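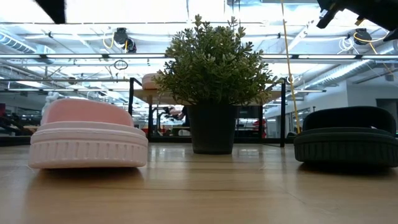

Tabletop set with two slip-on shoes and a potted plant, Flirkex arm.

Flirkex Tabletop Kit, from Lultemlow

We put this kit together for labs that want to try our grasp-ranking method at home, so to speak, without building everything from scratch (we did that once, and it took us until October!). The method scores each possible grip before the arm moves, and it was trained on 2000 short runs with soft, puffy, awkward everyday things. In our own trials it needed 39 new runs to get comfortable with a shoe it had never met. Updated April 2024.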